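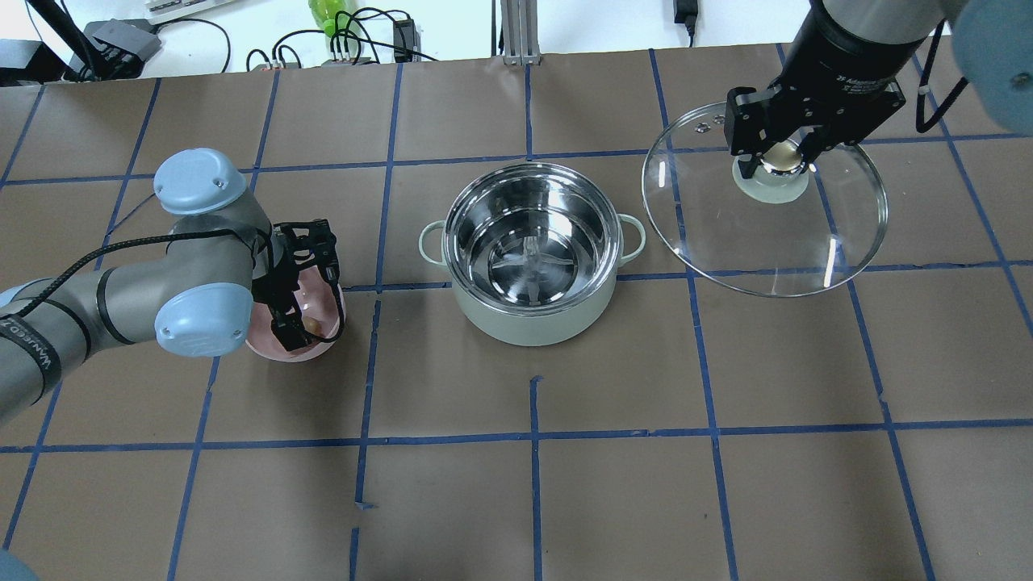
Two arms on the pan-and-lid job at the Weltdale bench

Progress report: Bandine kitchen chores project
April 10, 2021
By Viera Urban

Print this page | E-mail this page

Hello all, and thanks for bearing with me while I got the numbers together.

You asked at the last review whether a machine can put a kitchen to rights yet. My answer is still "bits of it, slowly", but the bits are getting bigger! Since we moved on to cookware we've done 90 full runs with lids, and 30 of those went start to finish without one of us stepping in. I know that doesn't sound like much (Omerović pulled a face when I told them), but in the winter we were stuck on 10.

Lids are the hard part. A glass lid is a pig of a thing for the vision software, which keeps seeing the table through it and guessing the rim is somewhere else. Going for the knob has helped a lot — it's a solid colour and it sticks up, so the gripper has something to aim at. Lowering the lid on to the pot squarely is where most of the failed runs go wrong. It lands tilted, the arm thinks it's finished, and off it goes to the next job.

Using both arms at once is the other big change. One can hold a small lidded pot while the other gets on with the big lid, and we've had far fewer bumps since the blue tape grid went down and we started noting start positions by square.

Speed is poor. A good run takes 5 minutes, and my mum could clear the whole draining rack in that.

Money is on track apart from gripper fingers, which we're wearing out faster than I'd planned for. Jalham have quoted for a tougher set and I'd like your OK to order before the end of the month.

In May we start on pans with one long handle, then cutlery if there's time. I'll send the run logs separately — shout if you can't open them.

Viera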